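Session 4 notes: buying kit for a small handling project

Bring your draft budgets to this one! We're working on the Wevness folding brief, which has a ceiling of £2,000, and I want everybody to leave with a list they could order from in August. Planning a purchase is half the fun of robotics, and it starts with the job itself: sheets, shirts, jeans, a normal bed in a normal room.
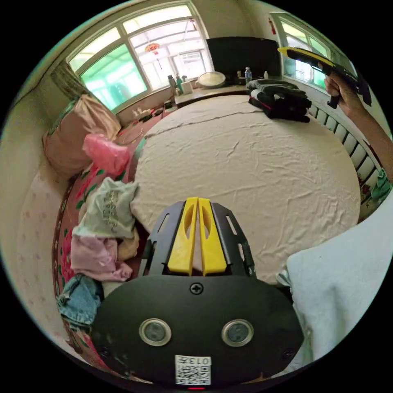 ## Start with pairs

Folding takes two grippers, one for each hand, so price every item in pairs from the first line of your sheet. The Wavska hand unit is £400, so 2 of them take £800 before you've bought a single spare. Finger pads wear out quickly on rough cloth. Put £50 aside for them and keep that line separate from the main hardware, or it will get eaten by cables (it always does).

Next, write down the fabrics you expect to meet, thinnest first. A pad that copes nicely with a bedsheet can be hopeless on a thick seam, and I'd love to see some swatches in your folders.
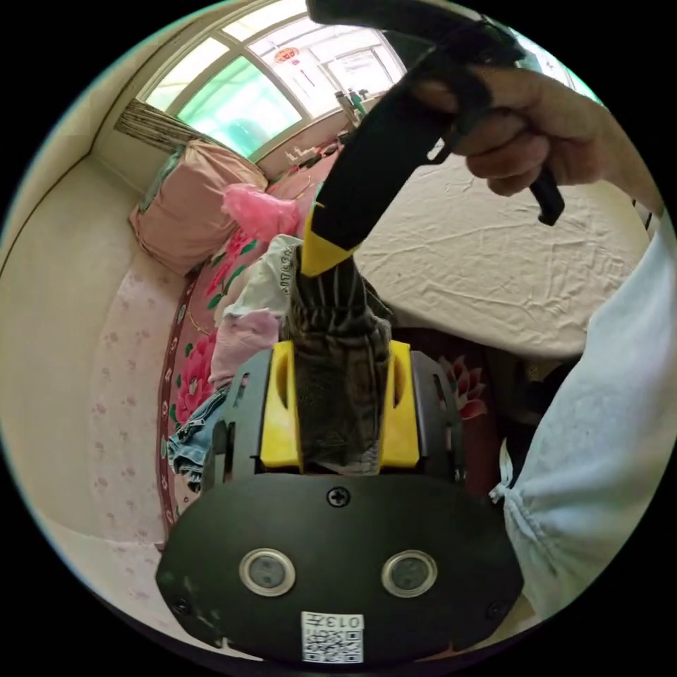

Trigger feel deserves its own row in your comparison table. Quezada and Wavska both lend demo units, so ask for one and use it for a full afternoon before you commit. Try a hand-over in mid-air, with both grippers on the same crumpled striped cloth, one held above the other, and note how your wrist feels afterwards. Lovely test, costs nothing, and it will tell you more than the data sheet.

## Awkward items

Drawstrings, rivets, stretchy waistbands: pick at least one garment with all of these for your acceptance test. Write the test before you ask for quotes, and send the same wording to Drurkard and the other suppliers so the replies can be compared line by line.
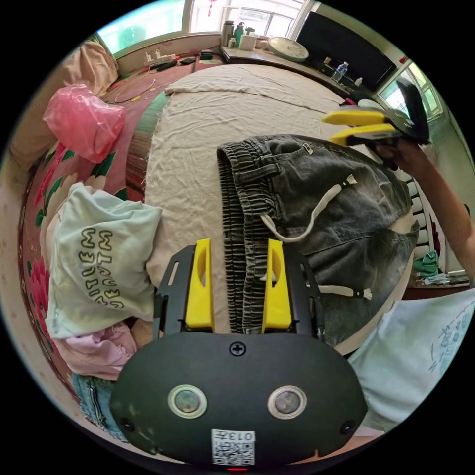
*Fig. 3: Denim shorts with drawstrings, folded on the bed.*

For next time: finished budget, one page, delivery costs included.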